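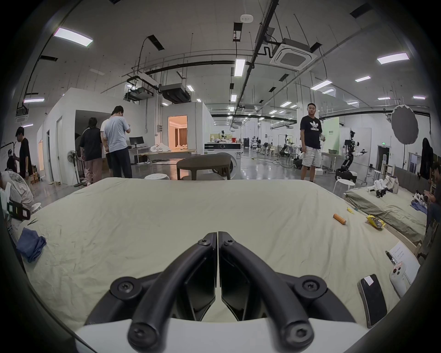 Costel Dobre had been folding shirts wrong for most of his life, and at fifty-one he found out.

Catinca Ene told him on a Saturday. She had worked nine years at Lunow, the hotel laundry, and she watched him do one shirt before she said anything. He laid it down, brought the sleeves in, bent it in half, and pushed it to the side.

"Who showed you that?" she asked.

"My mother."

"Did she roll them after?"

"No. She put them in the drawer."

"It must have been a big drawer," Catinca said.

He took the shirt back and shook it out. It was a blue one, an ordinary T-shirt, and it had belonged to his son until his son got too wide in the shoulders for it. There was a bag of shirts like that at home. Costel had said he would fold them all and send them to his sister in Grīnberga, who had three boys and never turned down clothes. He had said this in the fall. Now it was January and the bag was still behind the bathroom door, and he had to move it each time he wanted the scale.

"Start with it face down," Catinca said.

He turned it over. The cloth bunched up at one shoulder and he went after it with the flat of his hand. It went down there and came up closer to the neck.

"Don't chase it. Take hold of both sides and pull a little."
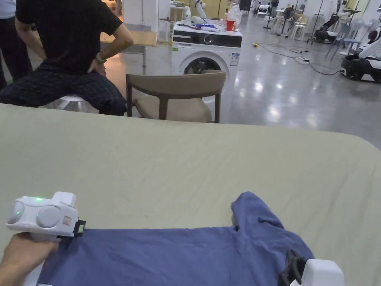

He pulled. The left side came and the right side stayed where it was, so that the whole shirt slid crooked and the hem ended up at an angle. Catinca waited. She was good at waiting. At Lunow she had trained the new people, and the ones who lasted were hardly ever the quick ones. The quick ones did a hundred pillowcases before lunch and then had to do them over.

"How many of these did you do in a day?" Costel asked.

"Shirts? We didn't do many shirts. Towels, mostly. One time I counted. 764."

"In a day?"

"In a shift. I only counted because my supervisor said I was slow."

"And what did she say to that?"

"She said the girl on the next table did more." Catinca reached over and straightened the hem. "She didn't, though. I counted hers too. 299 by the break, and then she went home with a headache."

Costel laughed. He pulled again, both sides this time, and the shirt came out fairly flat. He looked at it for a while. There was a faint mark near the neckline where his son had once spilled paint thinner, and he rubbed it with his thumb, as he had when it was new.

His son was called Mihai and lived almost 30 miles away now, in an apartment over the Tadance store, where he sold floor lamps and rugs. He called on Sundays. He had a girlfriend Costel had met twice. The second time, she had brought a cake, and Costel had forgotten to put it out, and they had found it in the hall when everyone was leaving. Mihai had been nice about it. That bothered Costel more than if he had been annoyed.

"You could ask him if he wants any of them back," Catinca said.

"They don't fit him."

"I know they don't fit him."

Costel thought about this. He brought in one side of the shirt to the middle and laid the sleeve back on itself the way she had told him. Then he did the other side. The two edges didn't meet, but they were close. He folded the bottom up, then folded it again, and pressed on it.

"Well?" he said.

Catinca picked it up by one corner. It held for a second and then a sleeve fell out.

"It's better," she said. "Do it again."

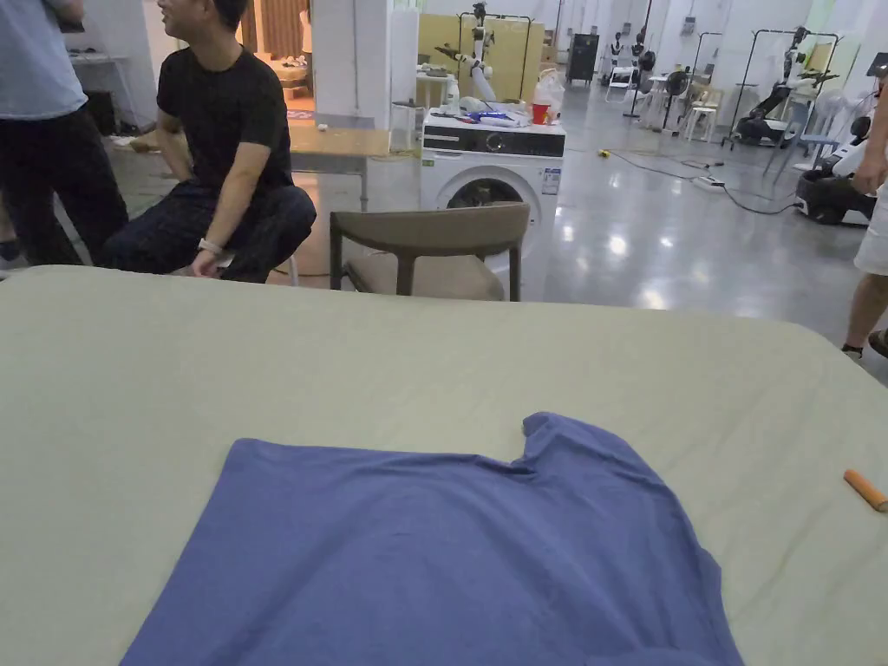
*Blue T-shirt, laid out flat on the sheet.*

He did it again. On the fourth try the sleeve stayed in. Catinca turned the shirt over, looked at the back, and gave it to him without a word. He took that as a pass.

He drove home by way of the Torer supermarket and asked at the counter for a box. The man gave him one that had held canned peaches. At home he dragged the bag out from behind the bathroom door and tipped everything on the bed, and it took him until dark. Some of the shirts he remembered and some he could have sworn he had never seen. There was a yellow one from a swimming club. There was one with a hole under the arm that he put aside for rags and then, after he'd had his supper, put back with the rest.

When the box was full he left the top open. He sat on the edge of the bed and called Mihai, although it was the wrong day.

"Is something the matter?" Mihai asked.

"No. I have your old shirts here. I'm sending them to your aunt."

"Okay."

"I wanted to ask if there are any you want."

He could hear a television at the other end, and then he couldn't.

"Is the blue one there?" Mihai said.

"It's on top," said Costel.

"Keep that one out, then. I'll come by for it next week."

Costel said that would be fine, and asked whether the girlfriend still liked cake.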